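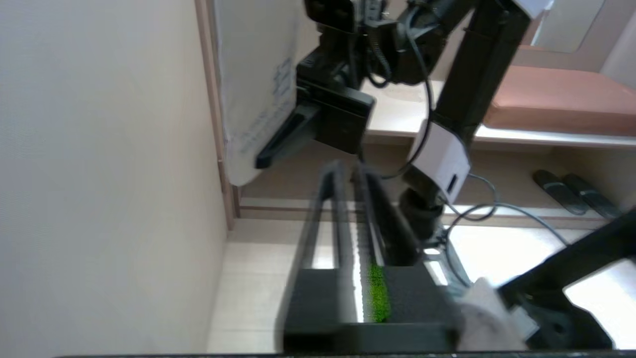
Wrist cam, left arm. Fingers parallel, other arm behind.

List Home | Threads | Prev | Next | Search

Re: Pleltska gripper stall

Quick one, running out the door. Happened again Tuesday, cycle 3,291. Fingers stopped mid close, no error in the log, arm kept going anyway. That last part is what bugs me. Hit the e-stop by hand.

Swapped the Pyo board, no change. Watch the black cable loop by the white joint housing, I think ours snags when the wrist rolls past 199. Not proven. Dont run it unattended til we know.

Bralar firmware is still the old one, will try the new build tonite.

Araba Ansah wrote:
> Ours at Rorness stalled 7 times in 1,000 cycles, always
> on close. Does yours stop the arm when it happens?
> Ours doesn't and it should.

No, same as yours. Can you send your log?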